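家务与厨房实务 > 台面整理 > 示教数据采集

仿真餐桌抓取示教采集操作提示（修订版）

2022年12月19日 星期一
来源：Surkard 家居实务编辑室
阅读 2000　评论 49　分享 50

本页供参与 Jarkik 台面整理项目的操作人员使用。项目以仿真环境录制餐桌器皿的抓取与归位动作，所得示教用于训练机械臂的操作策略。九月份首版提示发布后，各录制小组陆续反馈意见，现将其中具有普遍意义的做法整理如下。首版中与本页不一致之处，以本页为准。

一、开始录制之前

1. 载入场景后，先静置片刻，待所有物体完全落稳再开始记录。器皿初始位置略高于桌面时，载入瞬间会有轻微下落，此段不应进入示教。

2. 核对任务语句与目标物体是否一致。桌上同时有杯、瓶、勺等多件物品时，任务语句须写明所指何物。“拿起杯子”在有两只杯子的桌面上属于无效语句，应写作“拿起带横纹的白色杯子”。

3. 每一条示教只完成一项任务。顺手扶正邻近的瓶子、推开挡路的勺子等附带动作，如任务语句未作要求，一律不做。确需移开障碍物的，应另行登记为两步任务。

4. 检查各视角是否均在正常输出。俯视视角用于判断整体路径，腕部视角用于判断夹指与器壁的相对位置，缺少任何一路的示教均不予入库。

5. 操作手柄归零。归零前机械臂如有缓慢漂移，应重新校准手柄，不得以反向推杆的方式抵消。

二、接近目标

家中收拾餐桌，习惯上先取外侧、后取里侧，先取高物、后取平放之物。录制时可沿用这一次序安排任务，但每条示教的接近路径仍须单独规划。建议先将夹爪抬至高于桌上最高物体的位置，平移到目标上方，再行下降。斜向直插虽然省时，但极易碰倒沿途的瓶、杯，且由此学得的策略在物体位置变动后往往失效。

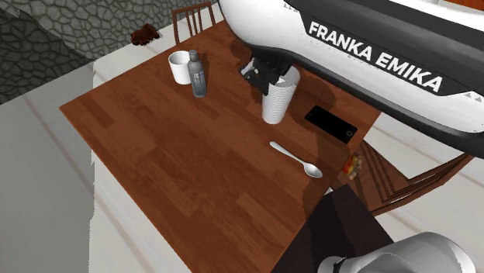 下降阶段应分为快慢两段。自高处至杯口上方可用正常速度；进入杯口附近后改用慢速，并在此时完成夹爪朝向的最后调整。夹爪开合方向应与所选器壁垂直，偏差过大时，夹紧动作会使杯身转动，严重时整只杯子倾倒。

对于敞口器皿，操作人员可在两种抓法中选择：

（1）外夹法。两指置于杯身两侧，合拢后握住整个杯身。适用于细瘦的器皿。杯身上宽下窄者，宜夹中段略偏上处，过低则杯身容易摆动。

（2）夹壁法。一指伸入杯内，一指留在杯外，合拢后夹住一侧杯壁。适用于口径大于夹爪最大开度的器皿，也适用于旁边物体较密、难以从两侧同时下指的情形。

两种抓法均可入库，但须在登记栏内注明。同一批次内如任意混用而不作标注，后续筛选将十分困难。Itix 标注工具已在抓法一栏设置下拉选项，请勿以自由文本代替。

三、夹壁法的操作要点

夹壁法在首版提示中仅有一句说明，而退回的示教以此类居多，故单列一节。

1. 下指前，在腕部视角中确认杯沿位于两指之间。仅凭俯视视角判断，常误将外侧夹指落在杯沿正上方，继续下降即把杯子压住。

2. 伸入深度以指端越过杯沿、夹持面与杯壁有充分重叠为度。深度不足，提起时杯子易从指间滑脱；深度过大，内侧夹指可能触及杯底或对侧内壁。

3. 表面有横向棱纹的器皿，碰撞模型通常由许多小平面拼成，夹指接触时可能出现细微跳动。遇此情形，应放慢合拢速度，待接触稳定后再提升，不宜反复开合试探。

4. 合拢后略作停顿。停顿期间不要移动手柄，以便记录中留有清晰的接触段，供分段程序识别。

5. 提升时先竖直向上，离开桌面后再平移。夹壁法握持点偏在一侧，杯身会有一定下垂，平移速度应低于外夹法。
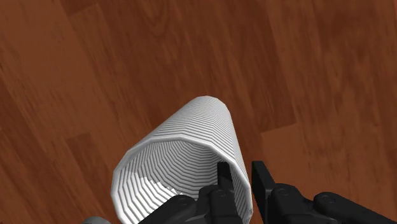

图：夹壁法，杯壁位于两指之间，一指在内，一指在外。

四、放置与松开

放置时，杯底应先与台面平行，再缓慢下降。夹壁法所持杯身如已倾斜，可使杯底较低的一侧先行触及台面，随后慢慢放平。不得在悬空状态下松开夹爪，任其自行落下。即使杯子最终立稳，此类示教仍按不合格处理。

松开后，夹爪须沿原方向竖直退出，直至内侧夹指完全离开杯口，方可横移。录制人员常在松开后即认为任务完成，随手横拉手柄，以致内侧夹指将杯子带倒。请将退出动作视为任务的一部分，完整录入。

勺子等平放物件不适用上述步骤。抓取勺子时，宜选柄部中段，两指跨于柄的两侧，指端贴近桌面但不施压。手机一类扁平物体暂不列入本期抓取目标，仅作为干扰物置于桌上，操作时应避免触碰。

五、失败示教的处理

失败的录制不必立即删除。凡属滑脱、碰倒、误取的，请在登记栏选择相应原因后提交至失败样本目录，由审核组决定是否保留。凡属视角中断、手柄漂移、任务语句错误的，可直接作废。

中途失手后又成功补救的示教，价值较高，应予保留，但须标明补救开始的时间点。请勿为取得此类样本而有意制造失手，此类动作与自然失误差别明显，审核时会被剔除。

同一场景连续两次因相同原因失败的，应暂停录制，先调整物体初始位置或更换抓法。

六、场景变换

每批示教应覆盖不同的物体摆位。变换时注意以下事项：

— 目标物体的位置与朝向均应改变，杯类虽近似对称，其与邻近物体的间距仍须调整。
— 桌沿附近应有适量样本，但物体底面须完全落在桌面以内。
— 光照方向可变。阴影落入杯口内部时，内壁明暗交界往往较为杂乱，此类样本对视觉训练有益，不应因观感不佳而舍弃。
— 椅子等背景物件可以移动，但不得进入机械臂的工作范围。

七、登记与交接

每批录制结束后，由操作人员填写批次单，写明场景编号、任务语句、抓法、合格与失败情况，并上传至 Kalniņš 数据目录。批次单与录制文件名称须一致。更换操作人员时，应在批次单上另起一行，便于日后按人员检查操作习惯上的差异。

首版批次单自本页发布之日起停止使用。已按首版填写但尚未上传的，请补填抓法一栏后提交。

标签：餐桌整理｜杯具取放｜仿真录制｜示教规范

分类：台面整理　　评论（49）　　分享（50）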